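Wireless channels: changes from 30 October 2026

The access points in the Olora and Brurkar buildings will move to fixed channels on the date above. Until now each unit has chosen its own channel at start-up, and after the power work in September most of them settled on the same one. Speeds on the upper floor of Brurkar fell to 20 Mbit/s at busy times, on a line rated at 100.

The 2.4 GHz band will use channels 1, 6 and 11 only, at 20 MHz width. Wider channels overlap in this band and gain little in a shared building. The 5 GHz band stays at 80 MHz in Olora and drops to 40 MHz in Brurkar, where the rooms are smaller and the units closer together.
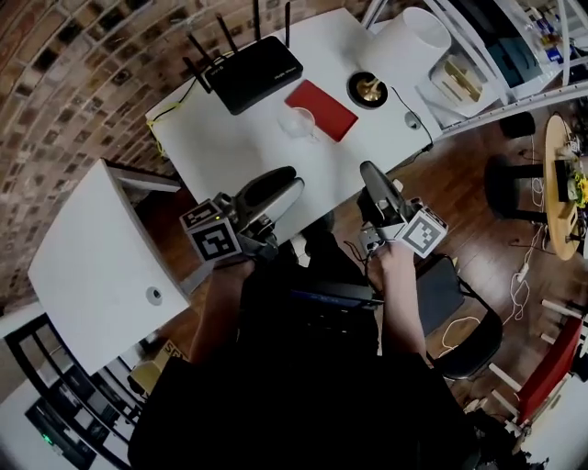 Network names and passwords are unchanged. Laptops and phones should reconnect within a minute. Older printers may not — if yours fails to appear, switch it off at the wall, wait, and switch it on again before reporting a fault.

Tenants who run their own router should set it to channel 1 on the lower floors and 11 on the upper, and turn off automatic selection. Transmit power can usually be left at medium. Please do not use the name Drirkell for a private network, as devices will try to join it.

Faults go to Jawad Rind in room 103. Give the room number, the band in use and the time the connection dropped.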